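Trornidgate Electors' Forum
Minutes of the open meeting held on January 31, 2022

Apologies were received and noted. The chair asked that speakers keep to the agenda, a request met with the usual success.

1. Minutes of the last meeting
Agreed, with one change. Under item 4, "the council will publish the full report" now reads "the council said it would publish the full report". It has still not appeared.

2. Proposed merger with Nardale
The chair went over where things stand. The district council wants to put in a joint bid with Nardale to become a single authority, with a final vote of both councils in April. The case rests on a study by Cabrera, the consultants taken on last year, and what residents have been shown of it is a 36-page summary with a great many arrows in it.

The summary says the merger would pay for itself in 3 years. A member who used to work in council finance had gone through it twice and could not find the cost of moving staff, ending the two office leases or joining the computer systems. These may be in the full report. They may equally have been left for somebody else to discover. The member pointed out that the savings are set out to the nearest pound while the costs come as a range, and asked the meeting to draw its own conclusions. It did.

It was asked who had set the terms of the study. The forum wrote to the council on this before Christmas and was told that the work had been "independently scoped". We do not know what that means and have written again.

A resident in favour of the merger said that two small councils each running their own planning office was a waste, and that people in Nardale were no keener to be swallowed than we were. Both points were accepted as fair. The resident was then asked whether council tax would go up in Trornidgate to match the Nardale rate. The reply was that this had not been ruled out.

Agreed: that the forum takes no view for or against until the full report is published. Three members asked for it to be noted that they already have a view.

3. The consultation
The council's leaflet states that "residents strongly back a simpler system". The figures behind this were obtained on request. There were 1094 replies across both districts, and the question put was "Do you agree that local services should be simple and good value?" The secretary remarked that it would be interesting to meet those who ticked no.

There was no question on whether people wanted a merger. The cabinet member's office says the survey was "never intended as a yes or no exercise", which sits badly with the leaflet — and more badly with the poster in the library.

Several people from Grirnis said they had no form at all. The council's position is that one went to every address. The delivery firm's position is not known. One speaker suspected a plot, others thought muddle more likely, and the chair said that from the doorstep the two look much alike.

Agreed: to ask for the delivery records for Grirnis, and to ask that the sentence on the leaflet be withdrawn.

4. Councillor numbers
Under the draft scheme Grirnis would lose its own councillor and be put in with the town wards. The summary calls this "stronger representation". Nobody present could follow the reasoning, including the two who had offered to explain it.

It was suggested that the parish council might be given more powers in return. Members recalled that the same was said when the bus subsidy went, and that the powers turned out to be the right to be consulted.

Agreed: to invite all sitting councillors to the next meeting and to publish which ones reply.

5. Petition
A paper petition asking for a local vote has 700 signatures. The council's own rules say a petition of that size must be debated in full council. The rules also let the monitoring officer reject one for being "similar to a matter already under consideration", and it would be unwise to suppose that nobody at the town hall has read that far. The wording will be checked again before it goes in. Sheets should be handed back with full postcodes, as missing ones will be struck out.

6. Any other business
The hall booking goes up in April. The forum will look at the chapel room, subject to seeing whether the heating works with our own eyes.

A member asked if the council's promised "listening event" had a date. It does not.

The meeting closed after the vote of thanks.
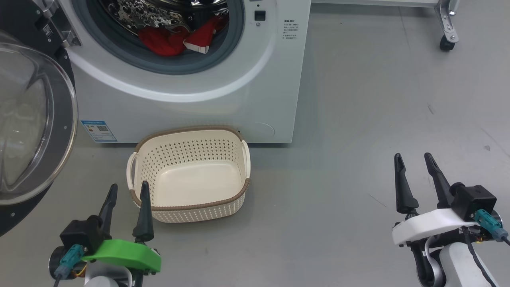
Category: Minutes and Papers > Merger

Draft minutes, to be agreed at the next meeting. Corrections to the secretary in writing, please. Copies of the Cabrera summary can be borrowed at the door and do need to come back.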